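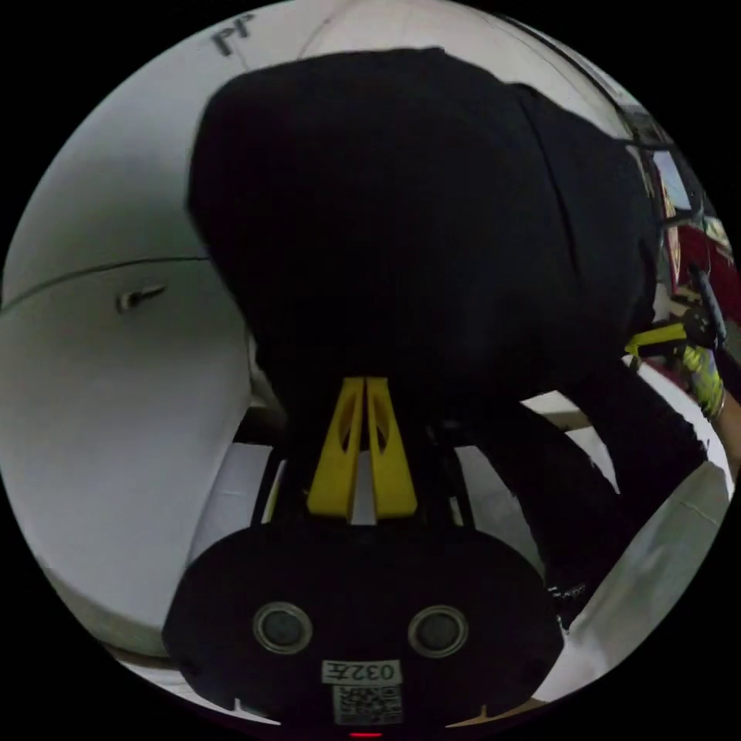

Last updated: January 6, 2026

Ticket 457: left hand drops out of sync on clothing demos
Status: open, waiting on Hokent

Hi all, me again! I'm working through the garment tasks for Braria (hand-held grippers, one demo per garment) and the left and right tracks keep drifting apart. It's worst on the dark stuff. If I bring the fingers in under something black and puffy, the Leitão viewer shows the left hand sliding off sideways while my real hand is sitting dead still. Pretty funny to watch, but useless for training.

What I've tried so far:

Restarted both grippers and re-paired them. Fine for 4 demos, then back to drifting.

Rolled Biltberg back to build 330. No change, so I've put it forward again.

Slowed right down on the approach. This one helped a bit, especially if I pause before closing the fingers.

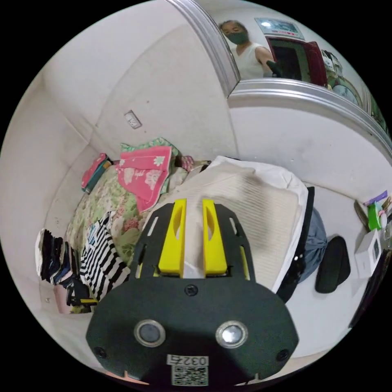 I also wondered if it was the room, so I did a run over by the bed with the floral quilt, where there's loads of pattern and colour for the tracker to hang on to. Much better! I got 5 clean demos in a row with both tracks lined up, and the colours of the clothes didn't seem to bother it at all until I went back to plain black.

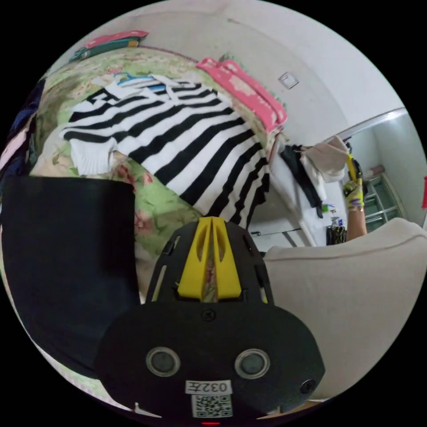 Striped sweater on the bed, blue hanger at the neckline.

So my guess is it loses its bearings when one dark thing fills the view. Could someone at Hokent check whether the left track is being thrown out or just badly guessed? I've kept the bad demos and marked them "drift" in the notes. I'll stick to patterned and lighter clothes until I hear back.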